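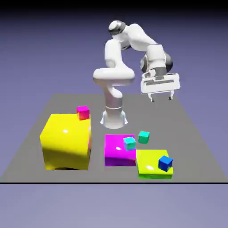 Telldale Drawings Project: Student Report
01/07/2018

Our group spent the term with the architectural drawings held at Telldale, mostly the unbuilt chapel designs that came in with the Irach papers. There are 3,277 sheets in all, and we had rather cheerfully hoped to get through 500 of them. We finished 60, and I have to say we enjoyed every one (even the drains!).

What we liked best was a coloured section of the chapel, labelled "as first intended", with a much taller lantern than the one the parish paid for in the end. The catalogue still lists it as a survey drawing, and we have asked for that to be changed.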